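Robotic computer disassembly

Robotic computer disassembly is the use of industrial or collaborative robot arms to take apart, repair or refit desktop computers and similar equipment. It is a branch of automated disassembly, a field that also covers car batteries, flat-panel displays and household appliances. Most work in the area is carried out in laboratories and pilot plants. Commercial recyclers continue to rely mainly on hand labor, shredding, or a mix of the two.

Background

Factory robots have placed parts on circuit boards for decades, but they do so under conditions that are tightly controlled. The parts arrive in a known order, facing a known direction, and every unit on the line is the same. A used computer offers none of these conditions. Cases differ in size and layout, screws may be worn or missing, and earlier owners may have added or removed parts.

Interest in the subject grew as the price of robot arms fell and camera-based recognition improved. Refurbishers have a further motive, in that a memory module or drive removed whole is usually worth more than the metals recovered from it after shredding.

Tasks

Researchers commonly divide the work into separate tasks and report results for each one. Opening the case is treated as a task of its own and is often left to a human worker. Removing and inserting hard drives is among the most studied operations, as drives have standard outer dimensions and many cases hold them in plastic rails or caddies that need no tools. Memory modules also follow a standard shape, but their slots need firm and even pressure, and the latches at the ends must be released first.

Processors are handled less often. The contacts in a modern socket are fine enough to be damaged by a small sideways movement, and the retention bracket must be raised and lowered in the correct order.

Fixtures are widely used to reduce uncertainty. A fixture is a tray or block with pegs and recesses that holds each part in a fixed position, so that the robot can pick it up without searching for it.

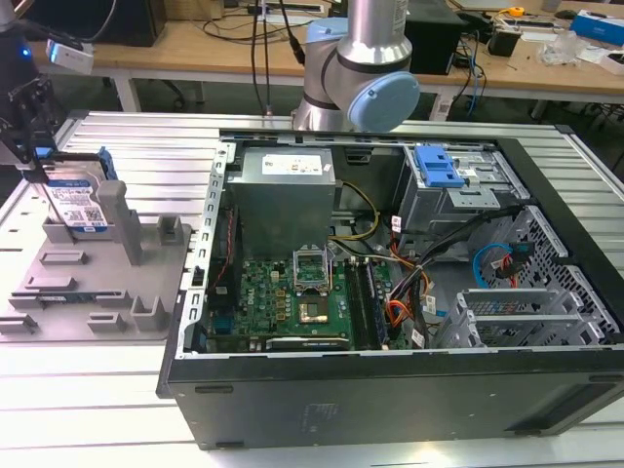 Work table with an open desktop computer on its side and a gray fixture tray holding a hard disk drive.

Cables

Cables are generally regarded as the hardest part of the problem. They bend under their own weight, cross over one another and hide the connectors to which they lead. A power or data plug may have a locking tab that must be pressed while the plug is pulled, a motion that people perform largely by touch. A robot that grips the wire in place of the plug can tear the connector from the board.

Several approaches have been tried. Some systems cut the cables, an acceptable step in recycling but not in repair. Others use force sensors in the wrist of the arm to detect when a plug has begun to move. A third group relies on recorded demonstrations, in which a person guides the arm through the task many times and a learning program is trained on the results.

Trials

The Besard trial, led by Rafia Niazi and Kaan Bozkurt, tested drive and memory removal on 413 discarded office computers. The units covered 18 case designs, and the time limit for each was eight minutes. The authors reported that drives in tool-free rails were removed reliably, while drives fastened with screws accounted for most of the failures. Units in which cables crossed the drive bay were passed to a human worker.

A later project by the refurbishing firm Charvát took the opposite course and limited its cell to one model of computer bought in batches of 200. Amber Bainbridge, the project's engineering lead, wrote that the narrow choice of model made the cell dependable but left it idle whenever supply ran short. The firm kept the cell for drive removal and returned memory work to the bench.

Prukico, a maker of grippers, has offered interchangeable fingertips for drives and modules since the Charvát project ended.

Assessment

Opinion on the near future of the field is divided. Maureen Dobson has argued that full disassembly by machine will remain uneconomic until manufacturers agree on common fasteners and cable routing. Poppy Yeoman, in a survey prepared for the trade group Famach, took the view that mixed cells, in which a person handles cables and a robot handles rigid parts, are already practical for large refurbishers.

Both authors agree that published success rates are difficult to compare. Some studies count a task as complete when the part has left its slot, others only when it has been set down undamaged, and few test whether the computer still works afterward.

See also

Automated disassembly
Collaborative robot
Design for repair
Electronic waste
Robotic grasping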